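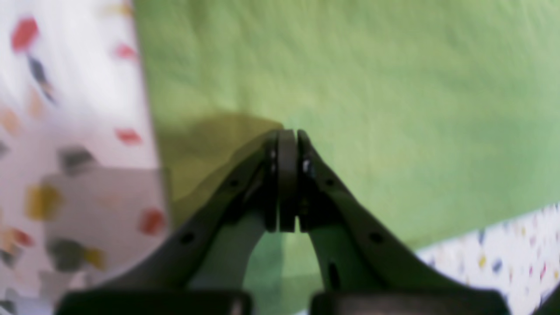
Clothes swap returns to Trorow on Saturday

The Trorow clothes swap is back, and it's going to be the biggest yet! After a cracking first outing in June, when 380 items found new owners in one afternoon, it moves into the larger hall on Quispe Lane this weekend. Doors open at 2.
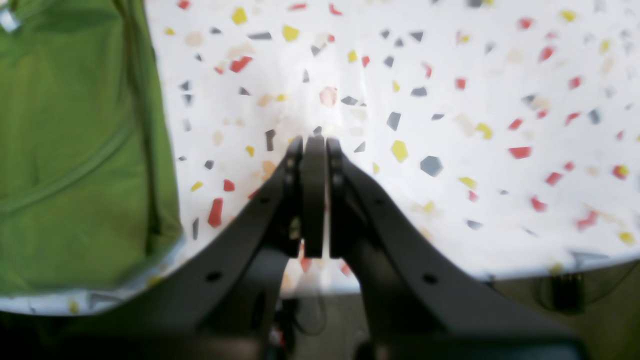

How it works

Bring clean clothes you no longer wear, collect a token for each one, and spend your tokens on anything that takes your fancy. Children's things go on their own rail this time (hooray!), and there'll be a mending corner with needles, thread and plenty of patient help. 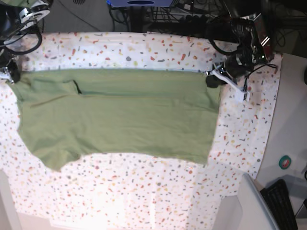
Swapping is open to everybody, and you can come along empty-handed too, as the first 100 visitors get a free token at the door. Coats and knitwear are especially wanted with autumn on the way. Everyday basics go just as fast, so a plain olive-green top with a few wrinkles in it is every bit as welcome as a party frock. Anything left over goes to the Piveo reuse shop on Monday.

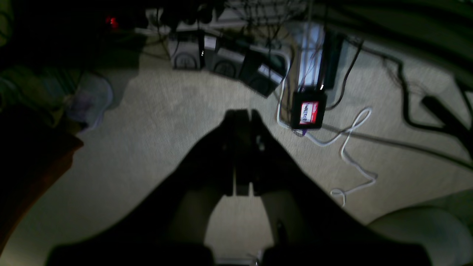 Gaetano Grasso says he came home in June with two jumpers and a winter coat, and has been saving up a bagful ever since. Tea and cake from Zorkden bakery all afternoon.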